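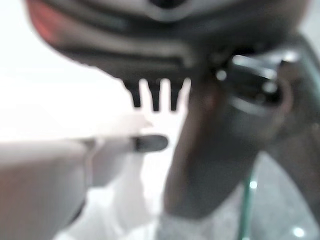

Fabric demonstration at an open day: what should we ask for?

Posted by Hirkerix

Hello, I organize a visit for my evening class in January. The company Illard opens its workshop and will show us a robot arm with a gripper handling cloth. The demonstration begins at 2 in the afternoon. I have a budget of 400 for the bus, so I would like that the trip is worth it. My students are adults and most of them never stood near a robot. Is it better to ask for one long task or several short ones? And can we bring our own pieces of cloth?

Marcelle Riviere

I have accompanied three such visits. Please ask for short tasks, and ask that the same one is repeated. At the first try people look at the arm, and only at the second they look at what the fingers do with the cloth. For your own cloth, write to the host before. At our last visit they accepted cotton towels but refused a knitted scarf, as the threads can catch in the fingers.

Ask also if there is a screen with the view from the wrist camera. It is blurry very near to the gripper, but the people in the back row can follow something. In our group this was the most discussed part, more than the arm itself.

And do not forget to ask where visitors must stand. With us there was tape on the floor, and some persons did not notice it.

Patrício

Bring towels. Ours was too fast and I did not see much.

Wateo

I agree with Marcelle about repeating. One more thing: leave half an hour for talking with the operator after. We had to run for the bus and my list of things to ask stayed in my pocket.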